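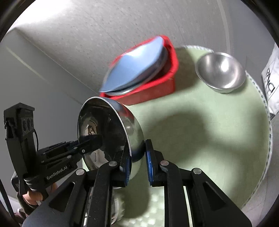

Stainless steel bowl held between two hand-held grippers, bowl-sorting task, Stedimdale set.

Hand-held gripper demonstration (also "hand-guided demonstration") is a way of gathering examples for a robot learning system without using a robot. A person carries a gripper tool with a camera on it and does the job directly. Video and jaw motion are saved, later used for training.

Background

Early work at Stedimdale used remote-controlled arms. Slow, costly to set up. Itsuki Hamada proposed the switch to hand tools in July, and the Lirnel project took up the same approach soon after.

Method

One tool per hand. Each take starts with the items laid out on a table, ends when the last one is put down. Takes are short. Tables, cloths and lighting are changed often so the system does not learn one room by heart. Household items are prefered: bowls, basins, cups, folded towels.

Shiny metal

Polished bowls are a known problem. The surface mirrors whatever is near it, for example a red basin or a green tablecloth, and glare can hide the rim. Thin rims are usually gripped with one jaw inside and one outside. Two-handed holds are logged seperately.

Data sets

Stedimdale: 412 takes, 388 kept after review. Pidovside: 232 takes, kitchen items only. Amano: roughly 300, review not finished as of November 6, 2024.

Criticism

Human wrists move in ways many arms cannot copy. Some takes have to be dropped for this reason, share varies by task. Force is not recorded in the older sets.

See also

Imitation learning
Remote operation
Grasp planning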